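Home Shop Tableware Linens Sale Contact

Tovuler Snack Bowls, Round and Square

The Tovuler line from Rurnbridge is a set of small bowls for snacks, dips, fruit and kids' meals. You can buy round or square, and mix the two in one order. Colors are sold singly, so a lost or broken bowl can be replaced without buying a new set.

Details
Shapes: round, square
Colors include: red, orange, green
Item number: 2000-8
Care: wash with warm soapy water and a soft sponge. Do not use scouring powder.
Not for oven or stovetop use.

Most customers use the round bowls for cereal and soup and keep the square ones for the middle of the table – nuts, cut fruit, crackers. The square shape lines up well on a tray or a narrow shelf.

If you are ordering for a school or day care, write to Ayman Hattar at the order desk before you check out. Orders of 37 bowls or more ship by freight and take five working days longer. The next restock of square bowls is in May.
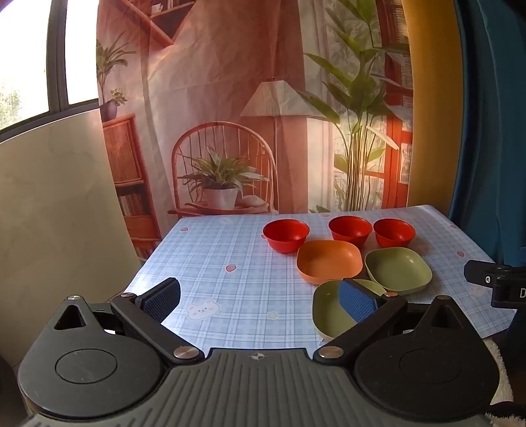

Red round bowls with square bowls in orange and green, on a light blue plaid tablecloth. Tablecloth not included.

Returns are accepted on unused bowls in the original wrap. Send them to the Rashidi Street warehouse with the packing slip – we can't match a return without it.

Page updated 1/21/23

We use cookies to remember your cart. By using this site you accept our cookie policy. OK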